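4. Teindre un textile à la main

Le fixateur Penel s'emploie avec les teintures Fotville, sur coton et lin.

1. Pesez le textile sec. Un sachet convient pour 500 g de tissu.
2. Lavez-le sans adoucissant, puis essorez.
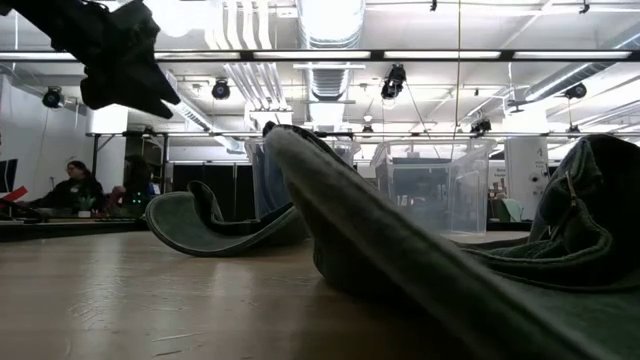
Fig. 7 – Vêtement vert olive posé sur la table.

3. Versez le sachet dans 2 litres d'eau chaude et remuez jusqu'à dissolution.
4. Plongez le textile déplié. Remuez 34 minutes – sans pause pendant les dix premières.

Attention : portez des gants. Ne versez jamais la poudre directement sur le tissu.
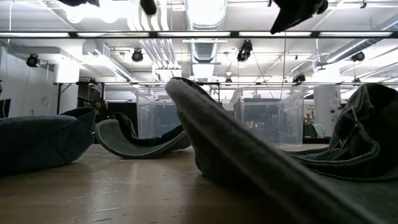

5. Rincez à l'eau tiède, puis froide, jusqu'à ce que l'eau soit claire.
6. Ajoutez le fixateur au dernier rinçage et faites sécher à l'ombre.

Remarque : les coutures en polyester gardent leur couleur d'origine. Pour la teinte 509, doublez la dose de sel (voir section 6).

Notice mise à jour le 07/08/2018.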